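Rib knitting

Rib knitting is a way of making knitted fabric in which columns of knit stitches alternate with columns of purl stitches. The raised columns are called ribs or wales, and the sunken ones lie behind them as furrows. Rib is stretchy across its width and does not curl at the edges, and for this reason it is used for cuffs, collars, hems, socks and close-fitting jumpers.

Structure

In plain knitting, also called stocking stitch, all the loops are pulled through to the same side. The fabric has a smooth face and a bumpy back, and it rolls up at the sides when left loose. In rib the loops are pulled to the front in some columns and to the back in others. The two kinds of column pull against each other and the fabric draws in, so that a rib is narrower than a plain fabric made with the same number of stitches.

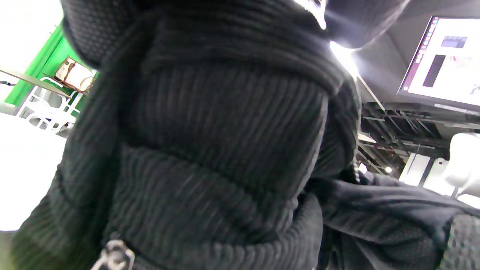 Ribs are named by the number of columns in each group. A 1×1 rib has one knit column followed by one purl column, and looks the same on both sides. A 2×2 rib has pairs, and gives a deeper furrow. Uneven ribs also exist, such as 3×1, and these look different on the front and the back. Fisherman's rib and half-cardigan are thicker forms in which some stitches are tucked, giving a loftier cloth that uses more yarn.

Hand and machine methods

A hand knitter makes rib by moving the yarn to the front of the work before each purl stitch and to the back before each knit stitch. The work is slower than plain knitting. Many patterns ask for smaller needles for the ribbed parts, so that the edge grips well.

Machine rib needs two sets of needles facing each other. On a flat machine these are set in two beds that slope towards each other like a roof. On a circular machine one set stands upright in the cylinder and the other lies flat in the dial. Home machines usually have a single bed, and a second one – known as a ribber – is bought separately and clamped on.

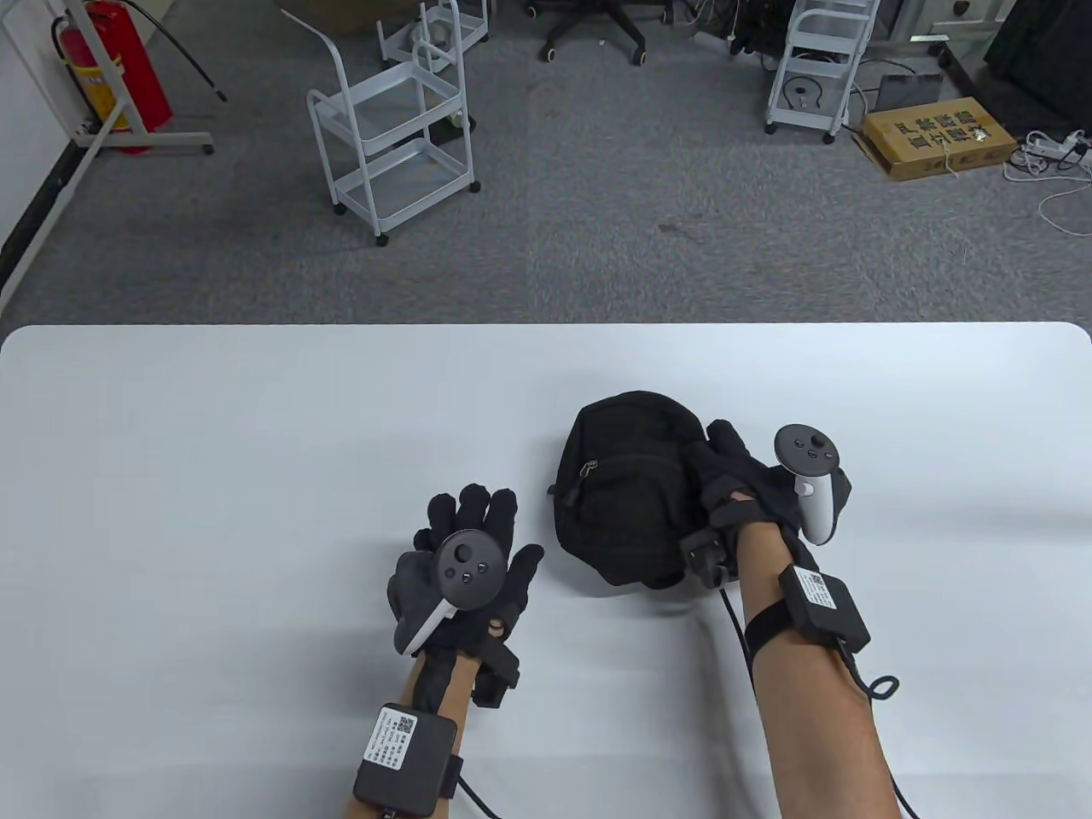 The use of rib in clothing depends mostly on its stretch. A cuff has to open far enough to let the hand through and then close on the wrist, and a 1×1 or 2×2 rib will do this for years if the yarn is springy. Wool recovers well, cotton less so, and a little elastane is often added to cotton rib. Close-fitting gloves can be worn with other things strapped over them, as with a controller fixed to the back of a black glove, and a ribbed cuff under a strap should lie flat, as a bunched one can rub.

Colour and appearance

The depth of the furrows gives rib a striped look even when it is made in one colour. Pale yarns show this most clearly in a soft light from the side.
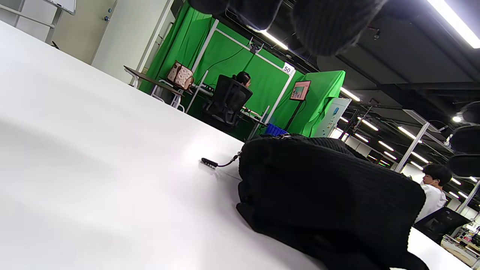
Dark yarns hide the pattern to some degree, and makers of plain dark jumpers sometimes choose a wider rib for that reason. The direction of the light matters as well. When a black ribbed knit lies heaped on a white tabletop, the ridges along its top edge catch the light. Mending is also harder in dark yarn, as the separate loops are difficult to see, and a lamp set low to one side is commonly used.

Care

Ribbed garments are best dried flat. Hung on a line while wet, a heavy jumper will lengthen under its own weight and the ribs will close up. Folding is preferred to hanging for storage. Small balls of fibre, known as pills, form where the cloth is rubbed, mostly under the arms and wherever the strap of a bag crosses the shoulder.
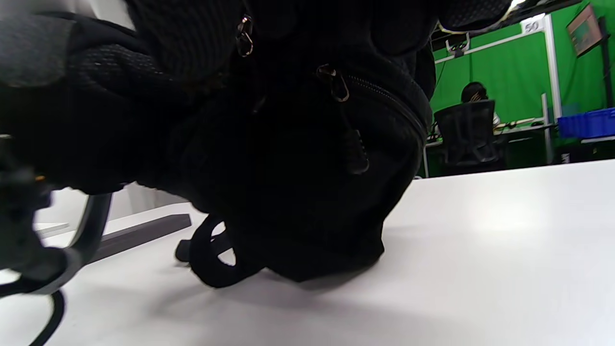

Ouazzani disagrees with the usual advice on drying, and holds that a light cotton rib can be hung over a rail without harm as long as the fold falls under the arms. Wool is generally left out of this, and most washing guides still give flat drying for both.

See also

Stocking stitch
Garter stitch
Cable knitting
Brioche stitch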